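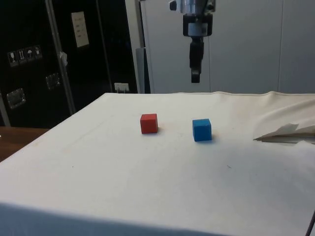

Leave the cloth alone

Every few months somebody new comes through the Plultstead workshop and wants to get rid of the cloth on the arm table. It's creased. It rides up on the right. It's got marks on it. Surely a nice flat bare panel would be better for a pick cell?

No. And I've run out of polite ways to say it in person, so, in writing.

The cell is for small stuff. Coloured cubes, red one and blue one mostly, arm hanging from overhead, gripper pointing straight down. Plain pale background so the colours read clean. That's it. Cloth does that job fine. What it also does, and the flat panel people never want to hear this, is give a bit when the fingers come down too low. We ran bare board for 2 weeks once. Chipped both fingertips and spent an afternoon re-zeroing the height. With cloth you get a dent in the fabric and a fault light and you carry on.

Raili Hämäläinen, who set the cell up in the first place, will tell you the creases don't matter and the edges don't matter much either. What matters is the middle. Keep the middle flat, keep the cubes in the middle, let the rest ruckle up however it likes. I used to argue with her on this. I was wrong, took me a year to admit it.

What people should be fussing about

The mount. Always the mount. Put your hand on the block between wrist and gripper, power off, and try to wiggle it. If it moves, stop. Dont run "just one more". I have seen a whole morning of bad picks blamed on lighting, on the camera, on the colour of the cloth (of course), and it was two screws. Inmaculada Cantero found them with a hex key in under a minute and was very nice about it, which made it worse.

Then the cable. It needs slack at the wrist, and it needs to stay slack through the full turn. Not draped, not tied so tight it tugs. Turn the wrist by hand to both ends and watch it. Slow.

Then park height. Start of shift the arm should sit well up off the cloth, fingers closed, cubes clear of it and of each other. Some places park low to save time on the first move. You save maybe 40 seconds a day and one day you sweep your arm across to straighten a cube and take the gripper with you.

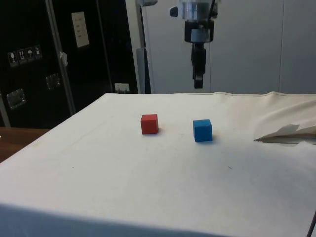 The Wanov question

Yes I know the Kinnunen people have a checklist. Four pages. I've read it, it came with the Wanov training binder in March and it is a perfectly good document for somebody who has never seen a robot before. But nobody does four pages every morning. They tick the boxes at the end of the day with the same pen. A short check that gets done beats a long one that gets signed, and if head office wants paper then give them a card with mount, cable, height on it and a space for initials.

Same goes for the Nusitz service contract. Fine for the drives, I'm not opening up a drive. But paying a callout for a loose gripper block is money in the bin, and worse, it teaches the operators that the machine is someone else's problem. They stop touching it. Then they stop noticing.

So my ask is small. Smooth the middle of the cloth when you come in. Change it when the marks start confusing the camera, not before. Wiggle the mount. And if you really must replace somthing, replace the hex key that's gone missing from the drawer again, 2.5 mm, I want it back.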